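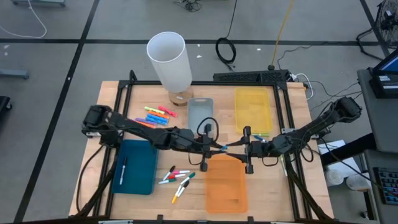 ## 7 Recovering from a handover lock (fault 586)

Applies to: Skelaveck two-arm sorting cell, Zevik control software, Troncoso two-finger grippers.
Section revised 2026-06-12 by Gregor Kerr. Replaces all earlier versions of section 7.

### 7.1 What the fault is

During a handover, one arm presents an item and the other arm takes hold of it. For a short time both grippers are closed on the same item. The giving gripper should then open, and the receiving arm should move off with the item toward the target tray.

Fault 586 is raised when the giving gripper has been told to open and the software cannot confirm that it has. Both arms stop where they are. The brakes engage and the grippers keep their last commanded force. The item stays pinched between the fingertips.

The fault does not clear on its own. Pressing **Resume** does nothing until the steps in 7.4 are complete.

> **CAUTION – STORED FORCE.** In a handover lock the two arms may be pulling or pushing against each other through the item. When one gripper lets go, either arm can jump and the item can be thrown. Wear eye protection and keep your face away from the fingertips.

> **CAUTION – PINCH POINTS.** The fingertips are at their closest during a handover. Do not put a hand between them for any reason while the arms have power, including when the brakes are on.

### 7.2 Background to this revision

In March the cell at Lernitz stopped on fault 586 with a highlighter held between the grippers. The operator pressed **Clear and home** on the Zevik panel. The previous version of this section allowed that. Both arms began to move home while both grippers were still closed. The receiving arm dragged the giving arm sideways until its wrist joint reached the torque limit and tripped. The item came free and left the table. The wrist joint had to be replaced, along with one set of finger pads. There was no injury.

Ignacio Riquelme went through the log afterward and found two separate causes:

- The giving gripper had received the open command, but its position sensor still reported closed. The sensor cable had been pulled tight at the elbow and the connector was partly out.
- The homing routine checked for open grippers on each arm separately and accepted an old value for one of them.

The second cause is corrected in the current Zevik release. The first can happen again on any cell where the arm cables are badly dressed. Section 7.6 covers this.

**Clear and home** must not be used after fault 586, whatever software release is installed.

### 7.3 Before you start

You will need:

- the panel key
- eye protection
- the soft block from the cell tool kit
- a 2 mm hex key, for the finger pad screws
- one spare pair of finger pads

One person works at the table and a second stays at the panel with a hand near the emergency stop. Do not attempt the release alone. If a second person is not available, press the emergency stop, tag the cell and leave it.

Read the fault line on the panel and write down which arm is listed as **giver**. Left and right are always named as seen from the near edge of the table. Arm names on the panel do not change if the cell is moved or the screen is turned.

Do not tidy the table first. Loose markers, highlighters and trays stay where they are until the arms are parked, unless something is going to fall into a joint.

### 7.4 Releasing the item

1. Turn the panel key to **Service**. The speed limit on both arms drops to 10 mm/s.

2. Check that the fault line still reads 586. If it has changed, stop and go to the section for the new code.

3. Look at the fingertips from the side, from outside the metal frame. Decide which of these applies:
 - **A.** Both grippers are closed on the item.
 - **B.** One gripper is visibly open and the other is holding the item.
 - **C.** The item has slipped and is wedged in a gripper at an angle.

 If you cannot tell, treat it as A.

4. On the panel, open **Arms > Load** and read the sideways force for both wrists. If either reading is marked red, go to 7.5 before going any further.

5. Place the soft block under the item, resting across the rim of whatever tray is below it. The block must not touch either gripper. If there is no tray below, stand the block on the tabletop.

6. Step back outside the frame. The person at the table says "clear". The person at the panel repeats it.

7. For case A, select the **giver** only, then **Gripper > Open slow**. Hold the button down. The gripper opens in small steps and stops when the button is let go.

8. Watch the fingertips, not the screen.
 - If the giver opens, let go of the button as soon as there is a visible gap on both sides of the item.
 - If the giver does not open, let go of the button, press the emergency stop and go to 7.5.

9. For case B, skip step 7 and confirm on the panel which gripper is reported open. If the report does not match what you see, the position sensor is giving a false reading. Do not move the arms under power. Press the emergency stop and go to 7.5.

10. For case C, do not try to straighten the item by moving an arm. Press the emergency stop and go to 7.5.

11. Select the arm that is now empty. Use **Jog > Back** to draw it straight away from the item along the line of its own fingers. Do not jog up or sideways until the fingers are well clear of the other gripper.

12. Select the arm still holding the item. Jog it up slightly, remove the soft block with the tool kit tongs, then jog down and open over the nearest tray. It does not matter which tray. The item can be put back in the right place by hand later.

13. Use **Park** on each arm in turn. Start with the arm that was drawn back first. Never park both together.

14. Turn the key to **Off** and remove it.

**Note:** If the emergency stop is pressed at any point in 7.4, the load readings from step 4 are no longer valid. Begin again at step 1 after reset.

### 7.5 Release with power off

Use this method when the force reading is red, when the item is wedged, when a gripper will not open, or when the reported state does not match what you see.

> **CAUTION – ARM DROP.** The brakes hold each arm with the power off. The brake release paddle frees all joints of that arm at once and the arm will fall under its own weight. Do not use the paddle in this procedure.

1. Press the emergency stop. Turn the cell supply off at the isolator and lock it.

2. Wait for the lamps on both arm bases to go out. Then wait one full minute.

3. Put the soft block in place as in 7.4, step 5.

4. Stand at the side of the frame nearest the receiving arm. Do not lean across the table.

5. On the giving gripper, loosen the two finger pad screws with the hex key. Turn each one half a turn, then the other, and carry on in that order. The pad will creep as the force comes off. This is normal.

6. When the pad is loose, slide it out toward you. The item should now be held by one gripper only. If it is still trapped, loosen the pads on the receiving gripper in the same way.

7. Take the item out by hand. If it is a marker or pen with a cracked barrel, bag it and throw it out. Wipe any ink off the gripper before it dries.

8. Check the pads you removed. Replace them as a pair if either has a cut, a crushed edge or ink in the grooves.

9. Refit the pads, tighten the screws to the value stamped on the gripper body, and put all tools back in the kit.

10. Remove the lock, restore power and carry out 7.6 in full before moving either arm.

### 7.6 Checks after any handover lock

These checks are needed even if the release went smoothly.

**Cables.** Follow each cable along both arms by eye, then by hand with the power off. At the wrist and the elbow there should be a free loop that stays slack through the full bend of the joint. A loop that is too long is also a fault, as it can catch on a tray rim or on the other arm. Press each connector home and check the locking tab. Re-tie as needed.

**Position sensor.** With power on and the key at **Service**, open and close each gripper five times. The panel must follow each change. One missed change is a fail – replace the sensor cable, not the sensor, and test again.

**Wrist zero.** Park both arms and open **Arms > Load**. Both readings should settle near zero. A wrist that reads off zero while parked must be re-zeroed as described in section 5. If it drifts again the same day, take the cell out of service.

**Trays.** Put the trays back on their marks and return stray items to the start area. Leave nothing resting half on a rim.

**Handover test.** Run program **77** with the foam test bar. It carries out a set of slow handovers in both directions. Stay at the panel for the whole run. The program stops by itself if the release time of either gripper is out of range, and the panel names the gripper.

The cell may go back to normal running only after program 77 finishes with no stops.

### 7.7 Settings that affect this fault

These are found under **Handover** in the Zevik set-up menu and need the service login.

| Setting | Effect | Note |
|---|---|---|
| Overlap time | How long both grippers hold the item | Do not shorten to gain speed |
| Release check | Compares the sensor with motor position | Must be **On** |
| Side force limit | Stops both arms if they load each other | Factory value only |
| Approach angle | Direction of the receiving fingers | Re-run program 77 after any change |

Short items leave little room between the two sets of fingertips. If fault 586 comes up often with one type of item and the checks in 7.6 all pass, change the grip point for that item so that each gripper holds nearer its own end. Do not raise the gripper force to cure a slipping item. Higher force makes a lock harder to release and marks the pads.

### 7.8 What to record

Fill in the fault sheet before the next run:

- which arm was the giver
- the case found at 7.4, step 3 (A, B or C)
- both load readings, if they were taken
- type of item and where it was gripped
- method of release, 7.4 or 7.5
- parts replaced
- result of program 77

Save the Zevik log before switching the controller off again. It keeps only the latest fault in full detail, and a later stop will write over it. Send the log and the sheet to Ignacio Riquelme. Two handover locks on the same cell between services means the cell stays off until he has replied.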